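Ticket: Recipe import drops fractional quantities after upgrade
Product: Planard (self-hosted)
Component: Importer / unit parser
Status: Resolved
Priority: Normal
Opened: August 15, 2021

Summary

After upgrading the Planard server, imported recipes lose the fractional part of ingredient quantities. "1 1/2 cups flour" is stored as "1 cups flour". Whole numbers and decimals import correctly. Recipes already in the database before the upgrade are not affected unless they are re-imported.

Environment

Planard server in a container on a small home server, database on the same host. Source files are exported from Flosel as plain text, one recipe per file. The full library is 3,969 recipes. The previous import was done in April without errors.

Steps to reproduce

1. Export any recipe with a mixed fraction from Flosel.
2. Place the file in the import folder.
3. Run the import from the admin page.
4. Open the recipe and compare the ingredient list with the source file.

Expected: quantity is 1.5, shown as 1 1/2.
Actual: quantity is 1. The fraction does not appear in the quantity field, the unit field or the notes field. No warning is written to the log at the default level.

Entry 1

Checked the source files first. Opened three of them in a hex viewer. The fraction in the failing files is a single character (the combined one-half sign), not a digit, a slash and a digit. Flosel has an export option called "Pretty fractions", and it is on. I do not remember turning it on. It may have become the default in a later Flosel release.

Entry 2

Exported the same recipes with "Pretty fractions" off. Imported 20 recipes into a test database. Result: 15 correct, 5 still wrong. So the export option explains part of the problem but not all of it.

The five that still fail have one thing in common: there is a non-breaking space between the whole number and the fraction. All five were first saved into Flosel through the browser clipper. Recipes typed in by hand have an ordinary space.

Entry 3

Raised the log level to debug and ran the five failing files again. The parser prints the quantity it found and the text it has left over. For the flour line it reports quantity 1 and remainder "1/2 cups flour". The remainder is then passed to the unit matcher, which skips everything up to the first known unit. That is where the fraction is lost — the matcher treats it as noise and reports nothing.

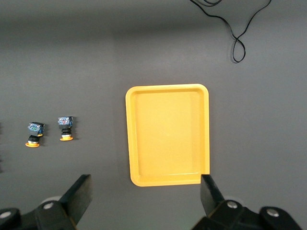
The older server version did this differently. It replaced every kind of white space with an ordinary space before parsing. I compared the two config files and found that this step is now controlled by a setting, normalize_input, under the importer section. It is missing from my config because I carried the old file over during the upgrade. When the setting is missing, it is treated as false.

Entry 4

Added normalize_input: true to the config and restarted the container. Ran the import on the same 20 files. All quantities are correct.

Turned "Pretty fractions" back on in Flosel and repeated the test. Also correct. The same setting covers both cases, so the export option can be left either way.

Entry 5

Needed to find out how many stored recipes were damaged. The import folder had been processed twice since the upgrade. Wrote a query that compares the stored quantity with the original ingredient line, which Planard keeps in the raw_text column. It returned 102 recipes. Spot checks against the source files agreed with the query.

Deleting and re-importing would have lost ratings and meal plan links. The "Re-parse ingredients" action on the recipe page keeps both. It can also be run from the command line with a list of recipe IDs. Took a database backup, then ran it on the list. Ran the query again and it returned no rows.

Resolution

Set normalize_input to true, restart, and re-parse the affected recipes. A full re-import is not needed.

Open items

The upgrade notes do not mention the new setting. Suggest adding it, or changing the default to true.

The unit matcher should log a warning when it skips text that contains a digit. Filed as a separate request.

Shopping lists created before the fix keep the old quantities and have to be generated again by hand.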